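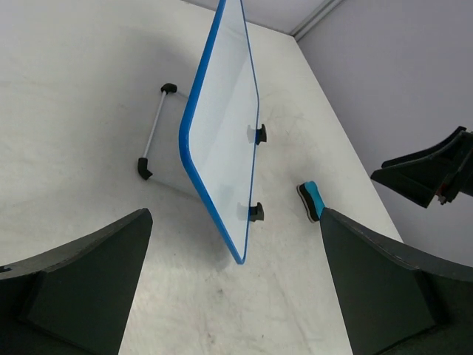 Can a robot do small office chores yet?
Posted by Vutumden
The sales rep says yes. I need boards wiped and put back on their stands, for 20 desks. I don't buy it.

Kemeys
Not yet. Wiping is the easy half.
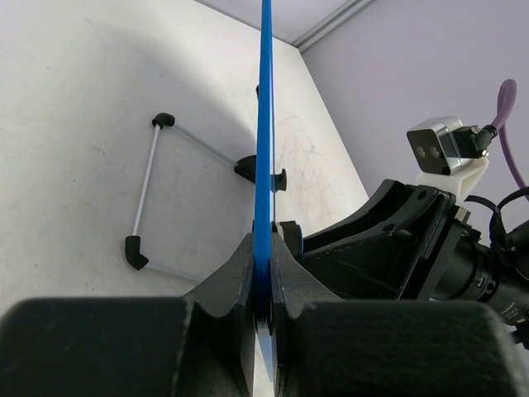 Stands are where I'd expect trouble. Ours go missing or get bent within a month. A thin metal rod with black end caps has to line up with a small fitting, and I fumble that myself.

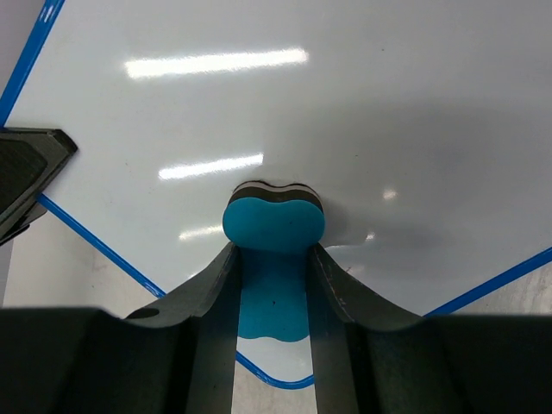 Ask for 150 boards in a row, with no helper — then talk price.

Darkico
just buy a cloth, 2 bucks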